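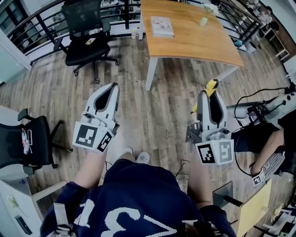

Are the Pralter boots any good for a front row forward with wide feet?
They are very good once broken in, but buy half a size up and give them a fortnight of training before you wear them in a match.

I've had mine since the back end of December and I've been meaning to write something up ever since, because when I was looking for a pair I could find plenty of opinions from wingers and hardly anything from anyone who spends his Saturdays with his head down in a scrum. I play tighthead for Eltarville seconds, I'm not light, and my feet are what my mum used to call generous. Most boots pinch me across the little toe by half time and I've lost more toenails than I care to remember!

So, the fit first. I'm a size ten in ordinary shoes and I went for a ten and a half on the advice of Tamás Bognár, our hooker, who had bought his true to size and regretted it. The heel is snug without rubbing and the front is properly roomy, which was a lovely surprise. The tongue is thickly padded and stays put, although the laces are far too long and I had to wrap mine round twice before I stopped treading on them. (I've since swapped them for a shorter pair from an old set of boots, and that's been much better.)

They have eight studs, all metal and all replaceable, and a little key comes in the box. On heavy ground they're superb. We played Stutberg away on a pitch that was more or less soup and I felt planted at every engagement, even late on when the whole pack was blowing and their loosehead was giving me a thoroughly miserable time. On firmer ground I was less keen. The club's top pitch drains well and I could feel every stud through the sole, particularly jogging back for restarts, and my arches grumbled the next morning. If your home ground is hard until the clocks go back you might want a second, moulded pair for the early part of the season.

Weight is where people will disagree. They're heavy next to the slipper-like things the backs wear, and Sebastian Oprea, who plays full back and is rather fussy, tried one on and handed it straight back. I can't say it bothers me -- I was never going to outrun anybody. What I wanted was some support round the ankle, and the slightly higher cut gives me that.

As for wear, I've done 29 sessions in them counting matches, and the stitching round the toe is holding nicely. The leather has creased where you'd expect and it takes dubbin well. My one real complaint is the insole, which slides forward when it's soaked and bunches under the toes. A dab of glue sorted it, but you shouldn't have to do that with new boots. I did also lose two studs in the first month, which I put down to not tightening them properly, so do go round with the key before every game.

I bought mine over the counter at Shahbazi in town, where they were very patient about letting me stomp up and down in thick socks, and I'd always try boots on in person if you can manage it. I'd buy them again for the winter months, with a tube of glue and shorter laces in the kit bag.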